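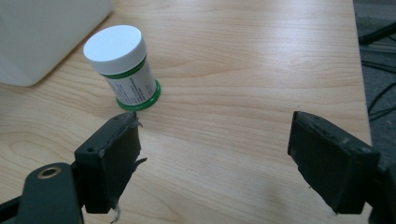
Figure 4.1 A small lidded container with a printed label, on a wooden table.

Chapter 4
Getting There: Transport and the Visitor

By the time you finish this chapter you should be able to explain how transport affects where people go on holiday, describe the difference between scheduled and chartered services, and work out a simple load factor. You will also need the terms "gateway", "transfer" and "catchment", which were introduced in Chapter 2.

4.1 The journey as part of the trip

Every holiday away from home involves at least two journeys, one out and one back. Travel companies used to treat these as a cost to be kept low, and many still do. Visitors see them differently. When people are asked why they chose one resort over another, the ease of getting there comes up early in their answers, often before the beach or the food.

Consider the island of Zuvis, which we shall use as a case study throughout Part Two. It has one small airport on the north side and a ferry harbour on the south. Most of the hotels are in the south. A visitor who arrives by air must therefore cross the island by coach, on a road that climbs over the central ridge and takes 80 minutes when traffic is light. A visitor who arrives by ferry can walk to a hotel with a suitcase. The flight is much quicker than the boat, but the whole journey, door to door, may not be.

This is the first point to remember. Travel time means the time from the visitor's front door to the room key. It includes the drive to the airport or station, the wait, the main leg, the queue at the other end and the transfer.

4.2 Scheduled and chartered services

A scheduled service runs to a published timetable whether it is full or nearly empty. A chartered service is hired as a whole by a tour operator, who then has to fill it. The two look the same to a passenger in seat 14C, but the risk falls on different people. With a scheduled flight the airline carries the loss on unsold seats. With a charter it is usually the operator.

Plenex, a tour operator based in Grultthorpe, began by chartering one coach a week to the coast. The coach had 35 seats. In its first March it sold 28 of them, which gives a load factor of 80 per cent:

28 ÷ 35 = 0.8

The firm needed 26 passengers to cover the hire of the coach, the driver's overnight room and its own office costs, so that trip made a small profit. The following week it sold 19 seats and made a loss. Aigars Priedītis, who ran the bookings desk at the time, later wrote that the second trip taught the firm more than the first. It stopped selling single dates and began to sell a season, so that good weeks could pay for bad ones.

4.3 Gateways and what they do to a place

A gateway is the point at which most visitors enter an area. It gains trade from people passing through, even if few of them stay. Cafés, car hire desks and left-luggage rooms gather there. If the gateway moves, the trade moves with it.

Ruangrit is a river town that was a gateway for over 1,000 visitors a day when the hill villages could only be reached by boat. Kanyarat Duangkaew studied the town after a new road was opened further upstream. She found that the number of people visiting the hills had gone up, while the number of guest houses in Ruangrit had fallen from 21 to 8. The owners who stayed open had mostly changed what they sold. They offered cooking classes, cycle hire or longer stays to guests who wanted the river for its own sake.

We return to Ruangrit in Chapter 9, where the same figures are used to look at local jobs.

Key terms

Load factor: the share of available seats that are sold.
Transfer: the leg between the gateway and the place where the visitor stays.
Break-even point: the number of sales at which income equals cost.

Before you read on

Think of a trip you have made that included at least one night away. Write down each leg, how long it took and how you paid for it. Keep your notes, as you will need them for the activity at the end of section 4.5.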